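The Gap Between Panels
How sectional work surfaces are joined, why the joints drift, and what a flat table costs 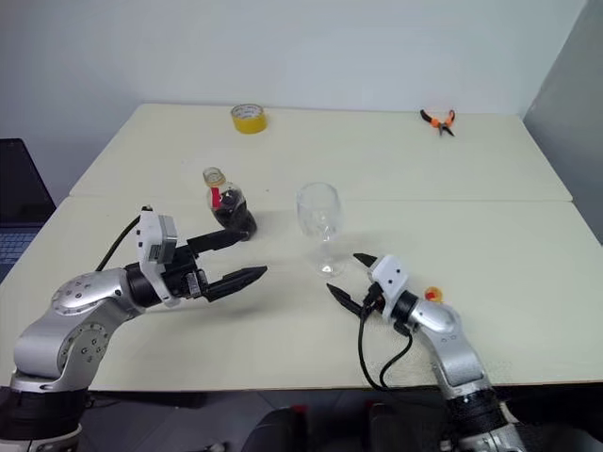
A single-piece work surface longer than eight feet is hard to get through a standard door. Most freight elevators will not take it flat, and many will not take it on edge. For that reason nearly every large table sold for offices, studios and light assembly is made in sections and joined on site. The joint is the weakest part of the product and the part that receives the least attention in the catalog.

Two measurements describe a joint. The first is the gap, the horizontal distance between the two edges. The second is the step, the vertical difference between the two surfaces. Buyers tend to look at the gap, which is visible from across a room. Users notice the step, which a sheet of paper or a sliding ruler will find at once. A joint with a wide gap and no step is ugly and works well. A joint with no gap and a step is the reverse, and it accounts for most complaints.

The step has several causes. Panels vary in thickness from batch to batch, even when they are cut to the same nominal size. If two panels are supported from below and aligned to the same frame rail, any difference in thickness appears in full at the top surface. Some fabricators avoid this by sorting panels into matched pairs before shipping. Hinder, which makes sectional tops for drafting rooms and schools, marks the underside of each pair with the same four-digit code. The pair numbered 1232 in a delivery belongs together, and an installer who mixes it with another pair has given up the main benefit of the system. The codes are printed in pencil gray on the bottom face and are easily missed under poor light.

Other makers align panels from the top. The panel edges are slotted, and a spline or a set of flat connectors holds the two upper surfaces level regardless of what happens underneath. Thickness variation is then absorbed by shims between the panel and the frame. This gives a better surface and a slower installation. It also depends on the slot being cut at a constant depth from the top face, which requires a machine that registers on that face. Shops that register on the bottom face produce slots with the same error the method is supposed to remove.

Hardware is the next variable. The common draw bolt pulls two panels together from below through a pair of bored recesses. It closes the gap well. It applies its force below the center of the panel, however, and when it is overtightened the lower edges compress and the upper edges open slightly. The result is a fine line that widens over a few weeks. Installers often respond by tightening further. The correct adjustment is to back the bolt off by a half turn, reseat the connectors and bring the bolt up again until the panels touch along their full depth.

Fothergill sells a cam fastener that sits closer to the middle of the panel and reduces this effect. It has less travel than a draw bolt, so the panels must be pushed nearly closed by hand before the cam will engage. On a bare floor this is easy. On carpet, where the feet of the frame drag, it takes two people and some patience. The fastener can be released with a quarter turn, and rental companies prefer it for that reason.

Seasonal movement adds to all of this. Wood-based panels take up moisture in summer and lose it during the heating season. The change across the width of a panel is small, but two panels side by side move independently, and the joint is where the difference collects. A table installed in May in a building without humidity control will usually show a wider line by January. If the edges are well sealed, the movement is slower and more even. If one edge has been trimmed on site and left raw, it will swell along the cut, and the surface beside the joint will rise into a low ridge. Sanding the ridge is a poor repair on a coated surface and impossible on a thin one.

The position of the joint deserves more thought than it usually gets. Catalog layouts split a top into equal halves because equal halves are cheap to cut and simple to stack. An even split puts the line at the center, where in many rooms the most work is done. An uneven split, with a deep panel toward the user and a shallow one behind it, keeps the main working area in one piece. The back panel then carries lamps, trays and cables, none of which are sensitive to a small step. The Plimport range offers this arrangement as a standard option, with the front panel available in two depths. The surcharge is modest. Delivery is longer, as the unequal panels are packed in separate crates.

The frame beneath matters as much as the panels. A joint that falls between two rails is carried entirely by its connectors. Any load placed beside it bends one panel and leaves the other where it was, and repeated loading wears the connector slots. A joint should have a rail directly under it or a rail close on each side. Frames with adjustable cross members make this possible without drilling. Frames with fixed members often place the rail in the center and nowhere else, which again favors the equal split.

Leveling comes before joining. It is a common mistake to bolt the panels together on an uneven frame and then adjust the feet. The feet twist the frame, the frame twists the panels, and the connectors take the strain. The better sequence is to set the frame with a long level, check both diagonals, place the panels loosely, check again, and only then close the joint. A straightedge laid across the line in several places will show the step. Wodley includes a short steel straightedge in the box with its larger tables, a low-cost part that probably prevents a fair number of service calls.

Color and finish affect how much of this is seen. A dark gloss top reflects overhead light and turns the slightest step into a bright or broken line. Pale matte finishes scatter the light and hide a joint well at normal viewing distance. They also hide dirt in the joint for a while, until a gray line develops that ordinary wiping does not reach. A stiff nylon brush and a nearly dry cloth will clear it. Liquid cleaner should be sprayed on the cloth and kept off the table, as the joint will carry it down to the panel core.

Cost comparisons between sectional and one-piece tops tend to leave out labor. One recent quotation for a studio listed a sectional top at $3000 delivered, with $580 for installation as a separate line. The installation charge covered leveling, joining and one return visit after 4 weeks to readjust the fasteners. Many buyers strike out the return visit. It is the item most worth keeping, as the panels will by then have settled to the conditions in the room and the fasteners can be set to their final position.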